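O abacate que não tinha pressa

Lá em casa, quando eu era pequena, os abacates amadureciam embrulhados em jornal, dentro da gaveta de baixo do armário da cozinha, e havia uma regra que ninguém discutia: só a minha avó podia abrir aquela gaveta. Nós, os netos, rondávamos o armário com ar de quem não quer a coisa, e de vez em quando lá vinha ela, apertava um, apertava outro, abanava a cabeça e voltava a fechar tudo. Amanhã, dizia. E amanhã era, muitas vezes, dali a quatro dias.

Lembrei-me disto em outubro, quando fui passar uma tarde com Annag Cruickshank à quinta de Flodby, uma encosta virada a sul onde crescem 233 abacateiros e uma fila de limoeiros que ela jura não ter plantado. Annag chegou há 16 anos com a intenção de fazer vinho. O solo não quis, ou ela não teve paciência para o solo, e um vizinho já velhote ofereceu-lhe duas árvores em vasos rachados. Uma delas ainda está de pé junto ao portão e dá uns frutos tortos e pequenos, que não se vendem a ninguém e que são, para meu gosto, os melhores da quinta inteira.

O que as pessoas esquecem, explicou-me ela enquanto subíamos (eu a bufar, ela não), é que o abacate não amadurece na árvore. Pode ficar ali pendurado meses, durinho, à espera. Só depois de colhido é que começa a amolecer, e a partir daí manda ele. Põe-se ao lado de uma banana e anda mais depressa; mete-se no frigorífico quando já cede um pouco ao dedo e ganha-se uns dias. Aberto antes do tempo, sabe a sabão e não há tempero que lhe valha – e eu, que já tentei de tudo, incluindo uma desastrosa passagem pelo forno, só posso confirmar.

Com o limão é outra conversa. O limão de Flodby apanha-se com um bocadinho de pé, cortado à tesoura e nunca arrancado, e aguenta bem na fruteira. Nuria Alemneh, que cozinha no Kosto, o restaurante ao fundo da aldeia, compra-os a Annag desde que abriu e usa-os até à última fibra: o sumo para os peixes, a casca seca para o açúcar dos bolos, as rodelas finas com sal grosso num frasco que fica 20 dias esquecido atrás da porta. Provei dessas rodelas com pão torrado e um abacate esmagado à pressa com o garfo, e confesso que repeti duas vezes, e que à terceira já nem pedi licença.

Nuria tem opiniões firmes sobre o assunto. O limão entra primeiro, o sal depois, o azeite só no prato. Nada de varinha mágica. Se sobrar metade do fruto, guarda-se a que tem o caroço, bem tapada e virada para baixo, e come-se ao pequeno-almoço, que é para isso que servem as metades. Perguntei-lhe pelo alho e ela mudou de assunto com imensa delicadeza.

Desci ao fim da tarde com um saco de papel no braço e o conselho de não mexer nele antes do tempo. Em casa, fui procurar jornal.

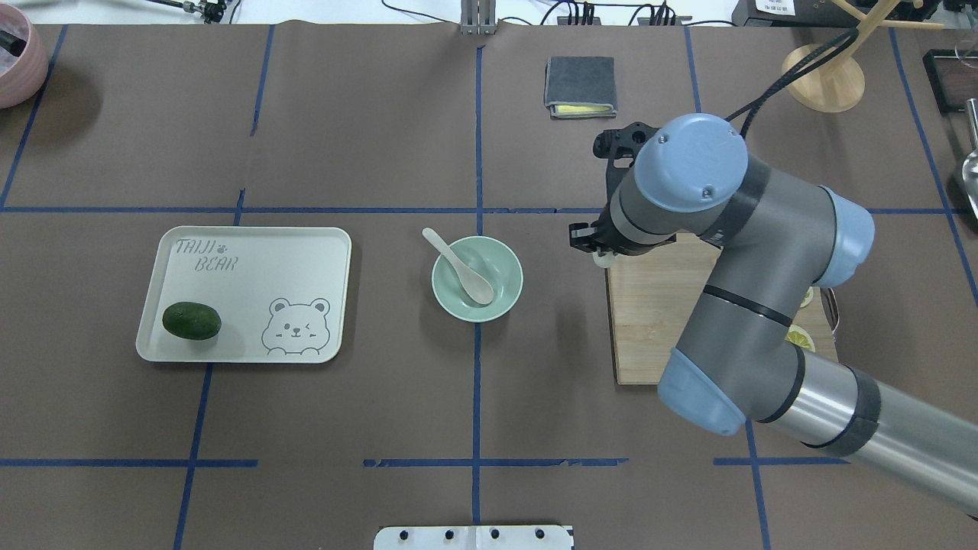
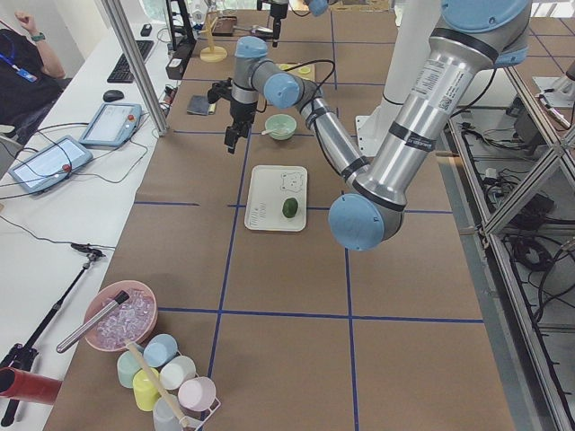
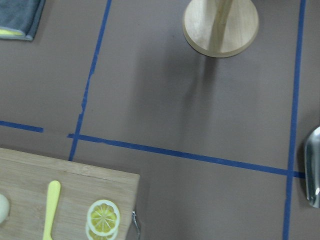
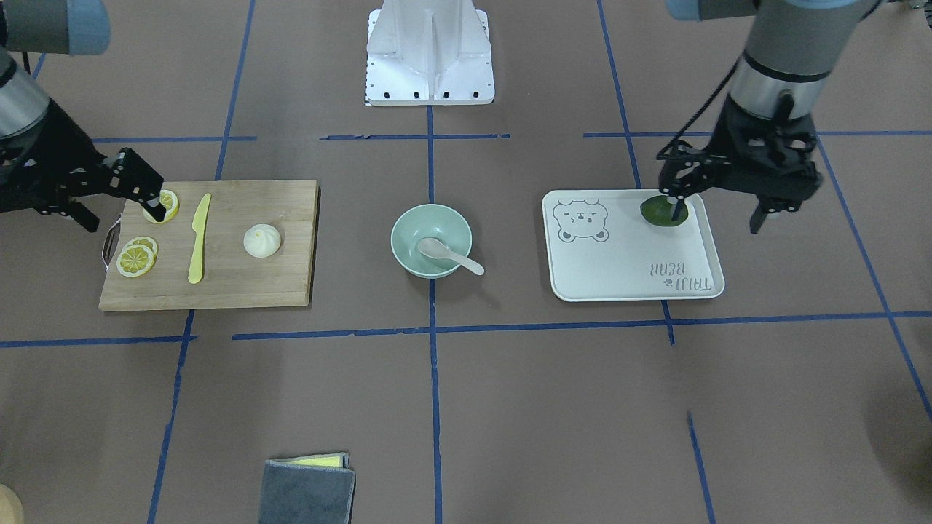

Fruta e utensílios de cozinha: o abacate no tabuleiro, na segunda imagem, e as rodelas de limão com a tábua de madeira, na última.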